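Inicio Reseñas Herramientas Taller y almacén Contacto

Guantes de captura Favis con marcadores: diez meses en el puesto de preparación

Última actualización: 17 October 2025
20 comentarios · 192 veces compartido

En Bloxham preparamos pedidos pequeños y variados: regalos, flores, accesorios de escritorio, lo que el cliente junte en la misma compra. La empresa decidió en diciembre automatizar parte de la colocación en bandeja y eligió un sistema que aprende a partir de movimientos humanos. Para grabar esos movimientos compramos dos juegos de guantes Favis. Esta reseña trata de los guantes y del trabajo con ellos. Del brazo que terminará usando los datos hablaré cuando lleve más tiempo instalado.

El juego incluye dos guantes negros, un cubo de marcadores para cada mano, el cableado y una licencia anual del programa de grabación, que se llama Jemine. Pagamos 700 euros por juego, sin contar las cámaras. El montaje nos llevó una mañana. La calibración es sencilla en el papel y pesada en la práctica: hay que repetirla cada vez que alguien se quita los guantes, también después del café.

Puestos, los guantes son más cómodos de lo que esperaba. La tela transpira bien y las yemas conservan bastante tacto. El peso está arriba, en el dorso, y se nota a partir de la segunda hora. A las personas con manos pequeñas el cubo les baila un poco y tienen que apretar la cinta más de lo agradable. Solo hay dos tallas, y la pequeña sigue siendo grande para tres compañeras del turno de mañana.

El cable es lo peor. Limita los giros de muñeca y obliga a pensar por dónde va a pasar antes de mover el brazo. Con cajas y estuches da igual. Con un ramo molesta, y hemos acabado cogiendo las flores siempre por la funda de los tallos, cosa que sin guantes cada uno hacía a su manera.

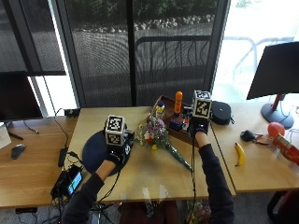
Guantes con cubos de marcadores sobre la mesa de preparación, con un ramo y la bandeja de objetos pequeños.

La lectura de los marcadores es buena mientras los cubos queden a la vista de la cámara. Si una mano tapa a la otra, Jemine pierde la posición y marca el tramo en rojo. Al principio tirábamos una de cada cuatro grabaciones por eso. Bajó mucho cuando aprendimos a trabajar con los codos algo abiertos, que no es una postura natural y que al final de la jornada se paga en los hombros. También influye la luz. En los puestos con ventana detrás conviene bajar las pantallas a media tarde.

Llevamos 526 secuencias válidas. El programa las ordena por objeto y por tipo de agarre, y la búsqueda funciona bien. Exportar es lento. Antes probamos durante unas semanas el equipo de Vustska, que va sin cables y tiene mejor batería, pero confundía la mano izquierda con la derecha en cuanto se cruzaban y lo devolvimos.

Lo que ha cambiado para quienes preparamos pedidos es bastante concreto. El turno de grabación es de dos horas como máximo, rotatorio, y se hace a un ritmo más lento que el normal. Durante ese rato no cuenta la productividad por pedido. Eso hubo que pedirlo, porque las primeras semanas sí contaba y la gente que grababa salía con peores cifras que el resto. Ahora existe un complemento pequeño en la nómina por los días de grabación. Se ha pedido por escrito que las secuencias no se usen para evaluar a nadie y la empresa ha aceptado, aunque el nombre del operario sigue apareciendo en cada archivo si no se desactiva a mano. Es una casilla en la tercera pestaña de ajustes. Debería venir desactivada de fábrica.

Queda la pregunta de qué pasará con los puestos. La respuesta oficial es que las piezas repetidas irán al brazo y que lo delicado o irregular seguirá en manos de personas. De momento no ha salido nadie y dos compañeros han pasado a revisar grabaciones, un trabajo sentado que a uno le gusta y al otro no tanto. Los que más experiencia tienen son también los que más graban, y algunos preguntan con razón si ese conocimiento se está pagando a su precio.

A favor
Tacto aceptable en las yemas
Buena precisión con los cubos a la vista
Búsqueda de secuencias rápida

En contra
Cable rígido y corto
Dos tallas
Calibración cada vez que se quitan
Nombre del operario activado por defecto

Valoración: 6,5 sobre 10. Para un puesto fijo y sesiones cortas los volvería a comprar. Para jornadas completas no, y menos sin haber acordado antes con la plantilla los tiempos y el uso de los datos.

Compartir Imprimir Ver los 20 comentarios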